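Help & Advice > Automation > Grippers and arm kits

Pureson two-finger kit for sorting household stock - worth it or not?

Posted by Hina Sandhu, Jun 26, 2021

Hi all. Small shop, we pack household bits into mixed orders - bin bags, toothpicks, sponges, that sort of thing. Thinking about the Pureson starter kit (gripper, wrist plate, wrist camera, the basic Fang software) to do the picking from open bins into order boxes. Quote came in at £3,446 with delivery. Arm not included, we've got one already from a job that never went anywhere.

What I want to know from people who own one:

Does it cope with round things. Most of our stock is jars and rolls, hardly anything square.

Is the camera any good that close up, or do you end up buying another one for overhead.

How long before it does a useful morning's work. Salesman said a weekend. I don't belive him.

Also is the 90 day return thing real or do they argue. Not in a massive rush but the price is only held for a bit and I'd like to order before my brother in law talks me into something bigger.

Thanks in advance, sorry if this has been asked, the search on here is hopeless.

Tags: two-finger gripper, Pureson, bin picking, small business

Banomside

Had ours since May so take this as early days. Two-finger kit, same wrist plate as yours I think, there's only the one unless they've changed it.

Round things - yes, mostly. Rolls of bin bags are all right if they stand up and you come at them from above with the fingers well open. Wrapped ones are slippy so we set the closing force a bit higher than the manual says. Not loads. Too much and the film creases and you get a tatty looking roll the customer moans about. Rolls lying down are harder, depends which way they've ended up. We stand ours up when we fill the bins, takes no time.

Jars are fine by the body. Don't let it go for the lids. Ours did that for the first few days, a lid came off in mid air and I was picking up toothpicks till dinner. You can set a grip height per item in Fang, it's under the item page, bit buried, look for "approach". Do that first before you do anything else.

Use shallow bins. Really. Our old tubs were deep and the knuckles caught the sides every time. Different colours for different stock as well, makes it much easier to see what it's up to when you're watching the camera picture on the screen.
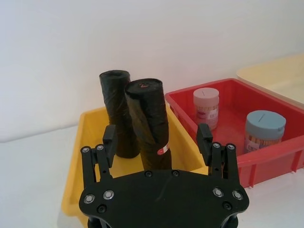 Clemora says to be careful with that, her Fang setup got so used to the bin colours that when she swapped two bins over it went to the wrong one all afternoon, and she had to teach both again from scratch. She's got hers going by position now and reckons it's steadier. Fair point, I'd not thought of it because ours never move. If yours get shuffled at the end of the day then do it her way.

Camera - good enough close in. It's wide so you get the fingers and a fair bit of what's beyond them. What you don't get is the far side of whatever's at the front. Two rolls together, one behind the other, it'll sometimes treat them as one fat thing and try to open wider than it can. Leave a gap between them or have it take the front one first. We never bought an overhead. Might if we had more bins.

Weekend to set up is a fib. Took us 3 weekends, and one of those was me fitting the wrist plate the wrong way round so call it 2 if you're sensible. Button heads on the plate want checking after the first week, ours had worked a bit loose. Get a decent hex key, the one in the box is like cheese.

Would I buy it again - yes at the price I paid, which was less than yours. Ask them what's in the quote. Mine had the training day taken off when I asked and it came down a fair whack.

tidewrack_ian

Wouldn't bother. Suction cup is a fraction of the money.

Banomside

Suction's no good on creased film, we tried. Fine on flat lids, but then you're back to lids coming off.

tidewrack_ian

Well it works for me. I do boxes.

Clemora

Adding to the above as I've been quoted already!

Returns - they did take one back for me, a whole gripper with a stiff left finger. No arguing but it was slow, and they wanted the original packaging, so keep the foam. The 90 days started when it was sent out, not when I got it going. Mine sat in its box ages before I'd got a free day so I lost a good chunk. Don't order until you've a clear bench and the arm's ready.

On the old arm - check the wrist bolt pattern BEFORE you order. The kit plate didn't fit mine and the adaptor was extra and out of stock. Post the make and model of yours and somebody on here will know.

Speed wise it's slower than a person, by quite a lot. I leave it doing the boring refills while I do labels, and on that basis I'm happy. If you're hoping it'll replace someone on a busy morning then no, I'd keep the money.

One more thing, narrow jars. If they're packed tight together the fingertips are too chunky to get down between them. There's a slimmer set of tips on the parts list, I've not tried them. Ask if they'll throw a pair in.

Hina Sandhu

Brilliant, thank you both. Didn't know about the bolt pattern, going to go and measure it now. Will ask about the slim tips and the training day when I ring them. Arm is an older one with the label half gone, will put a post up in the arms bit when I've worked out what it is.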